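Magnusson Housing Association
Thread on changes to storage, bulky waste and shared cupboards in our furnished homes. Please read to the end before contacting the office. (1/13)

Magnusson Housing Association
From May, tenants in furnished homes at Triken Court and Brorine House may ask for items of furniture to be removed, kept or exchanged. Until now the furniture list was fixed at the start of the tenancy and could be altered only when the tenancy ended. (2/13)

Magnusson Housing Association
Requests should be made on the furniture form, which is available from the office at Triken Court and by post. One form covers the whole household. Please give the flat number, the room and the item. A request to remove a bed must be signed by every adult named on the tenancy. (3/13)

Magnusson Housing Association
Each household may have up to 6 items changed in a year without charge. Further changes are charged at the collection rate shown on the back of the form. Items that we remove for safety reasons do not count towards the limit. (4/13)

Magnusson Housing Association
Decoration of furniture. The old handbook stated that wardrobes, cupboards and drawers must be returned "free of all marks and additions". Many tenants read this as a ban on stickers, hooks and drawer liners, and 58 of the replies to our spring survey raised it. The sentence has been withdrawn. (5/13)

Magnusson Housing Association
Stickers and removable film are now permitted on any furniture we supply. No deduction will be made from a deposit for stickers, or for faint marks left by them. Paint, varnish and screws still require written consent - this includes replacement handles. (6/13)

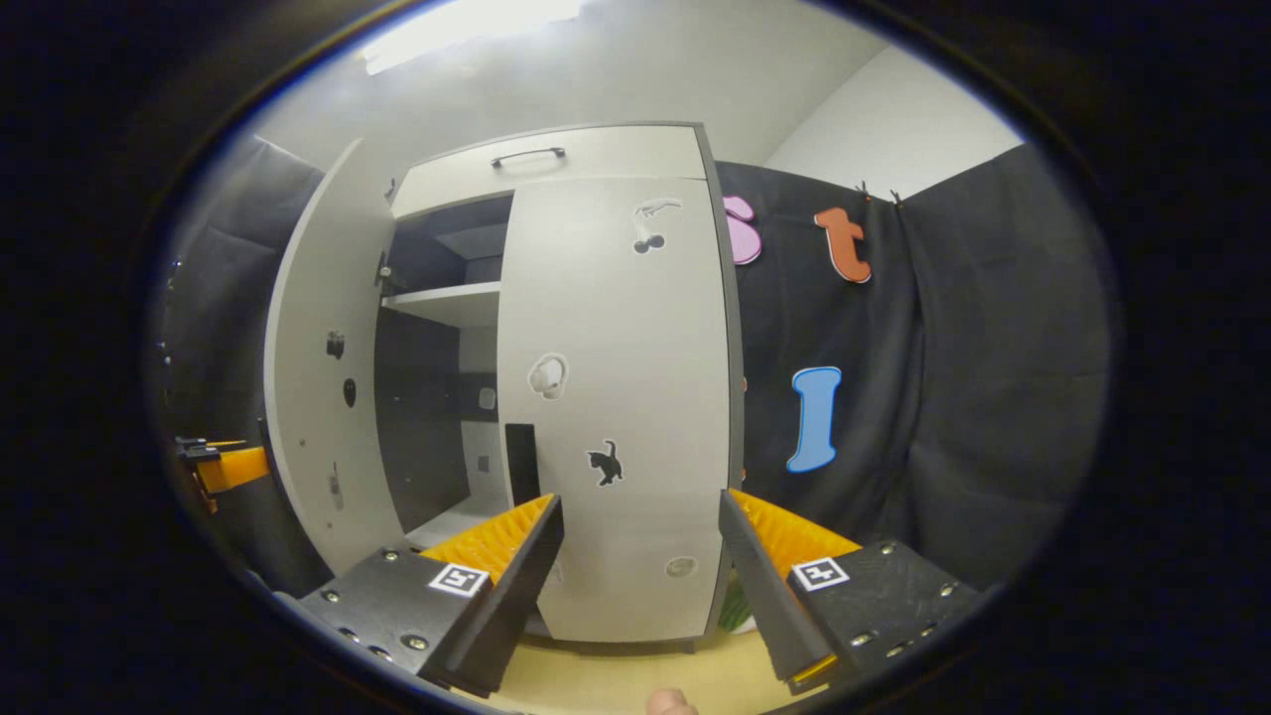

Gøran Torvik: the handbook in my flat still has the old sentence in it, and I lost part of my deposit over exactly this when I moved from Brorine House to Triken Court. Will earlier deductions be looked at again, or does this only apply from now on? (reply to 6/13)

Magnusson Housing Association
Thank you for raising this. Deductions made solely for stickers or adhesive marks will be reviewed on request, provided that the tenancy ended after the current handbook was issued. Please write to the deposits team with the former address and a copy of the closing statement. Replacement handbook pages are being printed. (7/13)

Magnusson Housing Association
Tall furniture. Wardrobes, bookcases and tall cupboards must remain fixed to the wall with the bracket provided. Tenants who wish to move one to another wall should ask for a visit. Please do not undo the bracket yourself, even for cleaning. Visits for this purpose are free. (8/13)

Magnusson Housing Association
Doors and hinges. A door that drops, sticks or will not stay closed should be reported as an ordinary repair. It is not treated as damage by the tenant unless the panel itself is broken. Replacement hinges for the older Comix range are held at the Brorine House store. (9/13)

Magnusson Housing Association
Shared cupboards on the landings. These are for prams, walking aids and folded bicycles only. Paint, gas canisters and spare batteries must not be kept in them at any time. Labels with flat numbers will be sent to each household - please attach them to your belongings by the end of the month. (10/13)

Magnusson Housing Association
Bulky waste. Our collection budget for the year is £4000, of which £1000 is set aside for items left in stairwells without notice. Any part of that sum which is not spent will go towards additional collections in the autumn. (11/13)

Magnusson Housing Association
Collections must be booked. Please leave items inside the bin enclosure after 7 am on the morning given in your confirmation, and not the evening before. Mattresses should be wrapped. Bags for this are available from the office on request. (12/13)

Magnusson Housing Association
These changes apply to furnished homes only. Tenants in unfurnished homes may continue to use the bulky waste service and the landing cupboards on the terms set out above. Large-print and translated copies of the furniture form can be requested by telephone or at the office counter. (13/13)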